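Bevar: fichas de cajas y cosas pequeñas

Léeme, versión 2

Gracias por pasar por aquí. Bevar es una colección de fotografías y notas sobre lo que la gente guarda en cajas poco hondas, de esas que viven encima de una mesa y acaban recogiendo lo que no tiene otro sitio. La empezó Folke Sæther en agosto, con muchas ganas y un cuaderno, y desde entonces ha ido creciendo con cariño y algo de desorden.

Contenido

La carpeta principal reúne 3695 fotos repartidas en 28 cajas. Cada caja tiene su ficha de texto, con el material, el borde, el mantel o la superficie de apoyo y una lista de objetos escrita con palabras de andar por casa. Los nombres de las carpetas (Ollow, Leone, Histau) corresponden a las tres tandas y no significan nada más, por si alguien se pone a buscarles sentido.

Cómo se escriben las fichas

El envoltorio se anota tal como se ve, sin adivinar lo que lleva dentro, y eso vale también para los paquetes bien cerrados. En una caja de fondo claro y borde forrado con cinta amarilla, por ejemplo, el bulto rectangular envuelto en cinta brillante queda como «paquete amarillo anaranjado», y su vecino, el de los dibujitos de piñas, como «bolsita o envoltorio». Los rótulos se copian hasta donde se leen: del sobre blanco y verde apuntamos «板蓝» y puntos suspensivos.

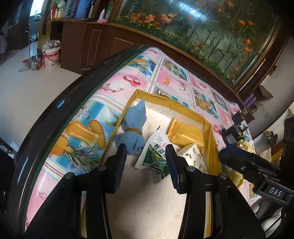 Los manteles merecen casilla propia, y nos gustaría que quien añada fichas les dedique un ratito, porque ayudan muchísimo a reconocer una mesa entre tantas. Basta una frase sencilla, del tipo «cuadros rosas y azules separados por franjas blancas, con frutas estampadas», y si hay peluches o telas, el color y poco más: «azul, con una banda marrón estrecha en medio».

Pendiente

Faltan por revisar 1000 fotos de la tanda Histau. Las correcciones se agradecen de corazón, también las de acentos.

Última revisión: 23 sep 2019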